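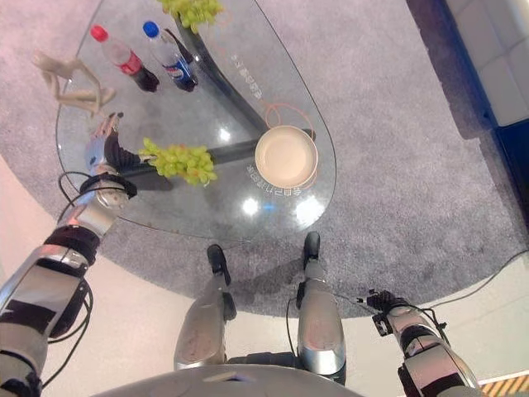
Objet : Re: [cuisine-maison] Bouillon de légumes trop amer
De : Britt-Marie Söderlund
Date : 04/10/2025

Bonjour à tous,

Je réponds à Baoshan, avec un peu de retard, parce que j'ai eu le même problème tout le mois d'août.

Baoshan Yao a écrit :
> J'ai refait deux fois le bouillon de Nhi, et les deux fois il
> est amer. J'y mets les fanes de carottes, le vert des poireaux,
> des pelures d'oignon et un trognon de chou. Je laisse frémir
> deux heures et demie. Est-ce la cuisson ou les légumes ?
> Et peut-on le congeler avec le sel dedans ?

Les deux, à mon avis. Le chou d'abord : je n'en mets plus du tout, ni brocoli ni navet. Même un petit morceau finit par prendre toute la place quand la casserole reste longtemps sur le feu. Les pelures d'oignon donnent une belle couleur, mais une ou deux suffisent. Pour les fanes de carottes, j'en garde une petite poignée et je les ajoute à la fin, comme du persil.

Quant au temps, deux heures et demie, c'est une durée pour des os. Avec des légumes coupés petit, je m'arrête à quarante-cinq minutes, et je filtre aussitôt. Si on laisse refroidir avec les légumes dedans, l'amertume continue de monter.
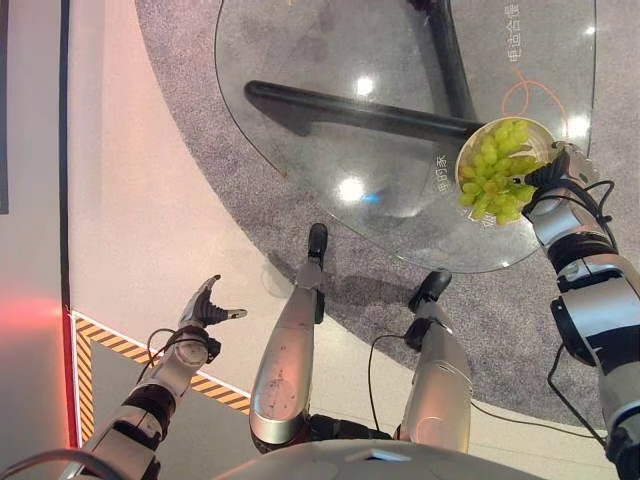
Pour la quantité, je compte environ 200 g de poireau par litre d'eau, autant de carotte, un oignon moyen et une branche de céleri. Jörg Wendt ajoute des pieds de champignons séchés et il a raison, mais il faut y aller doucement — chez moi, trois morceaux donnent déjà un bouillon brun qui ne va plus avec un risotto au citron.

Je fais revenir les légumes dans un peu d'huile avant de mouiller, juste le temps que l'oignon devienne transparent. Quand ils colorent trop, le goût change et on retombe sur la même plainte. L'eau doit être froide au départ.

Sel : je n'en mets pas avant de congeler. On ne sait jamais d'avance si le bouillon servira à une soupe ou s'il va réduire dans une sauce, et une fois réduit il devient immangeable. Je congèle dans des boîtes Seidel d'un demi-litre, sans les remplir jusqu'en haut, et j'écris le contenu sur le couvercle.

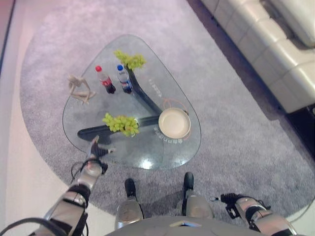 Pour rattraper le bouillon que tu as déjà

Ne le jette pas. Coupe-le de moitié avec de l'eau, ajoute une pomme de terre et une carotte en rondelles, quinze minutes de cuisson, puis mixe le tout avec un peu de crème. En soupe de lentilles corail, il passe très bien aussi. Je ne conseille pas le sucre, on obtient quelque chose d'amer et de sucré à la fois.

Nhi, si tu lis ceci : est-ce que tu grilles toujours l'oignon à sec, coupé en deux ? J'ai perdu ton message là-dessus.

Bonne journée,
Britt-Marie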